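Home – Kitchen – Laundry – Workshop – Storage – Contact

Print this page | E-mail this page

Storing Straps, Webbing and Heavy Black Fabric Goods

Published 2020-11-03

Coarse woven goods are bulky, hold dust in the weave, and take a set if they are stored folded for a long time. The category includes tool rolls, padded bags, shoulder harnesses, equipment covers and tote bags made from heavy cloth. The notes below cover sorting, cleaning, packing and labeling. They apply to most synthetic weaves. Waxed canvas and leather-trimmed pieces need different treatment and are covered on a separate page.

Sorting

Empty every pocket first and turn it inside out where the construction allows. Metal left in a closed pocket marks the cloth and may rust. Separate the pieces by stiffness. Soft items with no board or foam can be bunched, rolled or stuffed into a container. Items with a stiffener have to be stored in their own shape.

Check the seams at the stress points: where a strap joins the body, at the base of a loop, and along any folded edge. A seam with two or more broken stitches in a row should be repaired before storage. Use bonded polyester thread, size 92 for heavy cloth, with a size 18 needle if the machine will take it. Ordinary sewing thread will hold for a while on a light cover but not on a strap that carries weight.

Cleaning

Dry dirt comes off best dry. Brush along the weave with a stiff nylon brush, then across it, then vacuum with the narrow nozzle. Fold lines and the inside of loops hold the most grit.

For washing, use cool water and a small amount of liquid soap with no softener. Softener leaves a film that attracts dust and weakens any water-repellent coating. Rinse until the water runs clear. Hang by the body of the item and not by one strap, or the wet weight will stretch the stitching. Allow a full day of drying in a heated room, longer for padded goods. Padding feels dry on the surface well before the core is dry. Press it hard between two sheets of kitchen paper and look for damp spots.

Black cloth should be washed alone the first time. Some dye will come out, and it will transfer to light plastic bins if the item is packed damp.

Packing into round openings

Round containers with a raised rim are common in workshops and utility rooms. They are stable and easy to wipe down, but the opening is usually narrower than the body, so the method of loading matters.

Load the heavy end first. Hold the item upright by its loop, feed the bottom through the opening, and let the rest follow in loose folds. Keep the loop on top. A piece packed loop-down has to be pulled out by whatever cloth can be gripped, and this is how seams get torn.
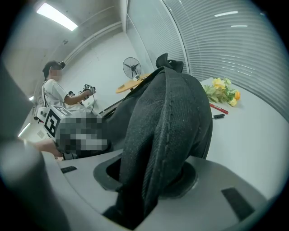

Do not force the last part down with a tool or a fist. If the fabric stands up above the rim and springs back, the container is too small or there is air trapped in a pocket. Open the pocket, press the air out and try again. Cloth that is compressed hard for a season will come out with creases that no amount of hanging removes, and coated fabric may crack along them.

Inspect the rim before loading. Molding flash and chipped edges snag a coarse weave very easily. Run a dry fingertip around the rim, then remove any burr with 240-grit paper and wipe off the dust. The Covum lidded bins have a rolled edge that needs no work. The older Mogensen ones have a sharp parting line at two points, and it should be taken down before first use.

Moisture

A closed container in an unheated room will collect condensation in November and through the winter. Put a desiccant bag at the bottom, under the fabric, and replace or dry it out every 10 weeks. Silica gel bags can be dried in a low oven if the maker allows it. Leave the lid off for an hour on a dry day when the bag is changed.

Do not stand containers directly on a concrete floor. A pair of battens or a slatted shelf gives enough air gap. Skalleo shelf risers are the right height for this – any offcut of similar thickness does the same job.

Labeling

Label the container and not the item. Adhesive labels lift from coarse cloth within days and leave residue. On smooth plastic, clean the spot with alcohol, let it dry, and apply the label to the flattest part of the side. Labels on a strong curve peel from the corners first, so round them off with scissors.

The same applies to stick-on pads and feet. Use several small ones in place of one long one where the surface curves, press each for thirty seconds, and leave them overnight before loading the container.

If there are more than a few containers, keep a list. The Workelau inventory sheet has columns for contents, date packed and date of last desiccant change, and a pencil entry is sufficient. Our own stores list now runs to 1,862 lines and is still kept on that sheet.

Taking items out again

Pull straight up on the loop with one hand and steady the container with the other. If it sticks, stop and work the fabric around the opening until the thick part clears. Hang the item for a day before use. Brush once, check the seams again, and wipe the inside of the container while it is empty.

Print this page | E-mail this page

Related tips

Care of waxed canvas
Drying padded goods in winter
Removing label residue from plastic
Choosing thread for webbing repairs
Shelf spacing for round containers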